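4.2 Beds as folding surfaces

Most people we visited in Fadcombe and Huaranga own a table, yet they fold on the bed. We logged 1262 folded items across 87 homes, and we loved how much the surface shaped the work!

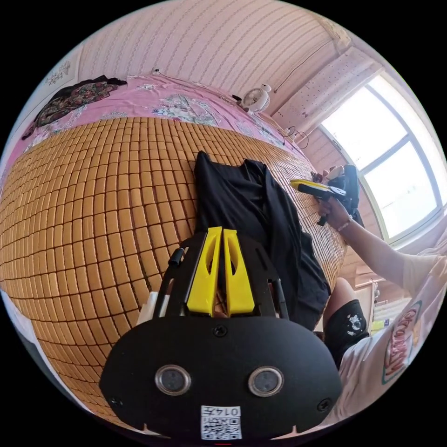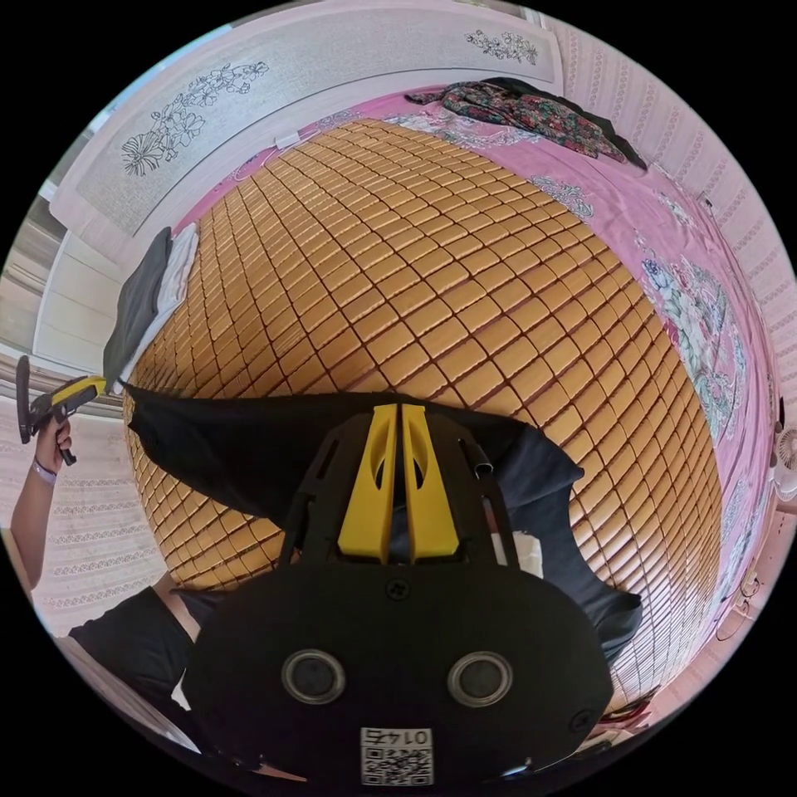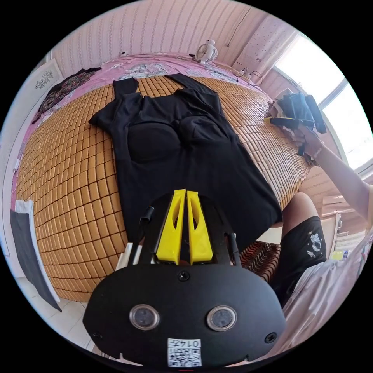

Figure 3. Black clothing on beds covered with a tiled summer mat.

Soft bedding gives way under the hand, so a crease pressed into a shirt tends to open again. A firm mat changes that, and its grid may help too. In the last picture of Figure 3, the sleeveless top lies flat with its straps toward the far end of the bed, and the rows of small tiles make a ready ruler for finding the middle. Quang Quách coded 261 of the items for this kind of lining up, and Section 4.3 takes up what he found.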